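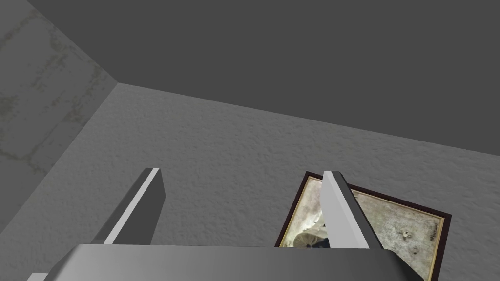 Godfrey Mwakyusa tests grippers in simulation before his team at Hurkholm spends money on real ones. In July he was comparing two parallel models, the Osten and the Trutus, on the same arm.

"We render everything from the wrist camera," he said. "If the fingers block too much of the view, I want to know early."

Each gripper got 58 runs in a set of furnished rooms. The Osten dropped the object 8 times, the Trutus 31. Mwakyusa puts most of that down to finger width, though he wants to repeat the test with softer contact settings.

"The Trutus closes faster - I'll give it that. But it tips tall things over."

The rooms have rough plaster, stained walls and pictures hung up. "Plain grey walls made the camera results look too good," he said.

A third gripper, the Kaijage, goes in next.

3 comments
8 shares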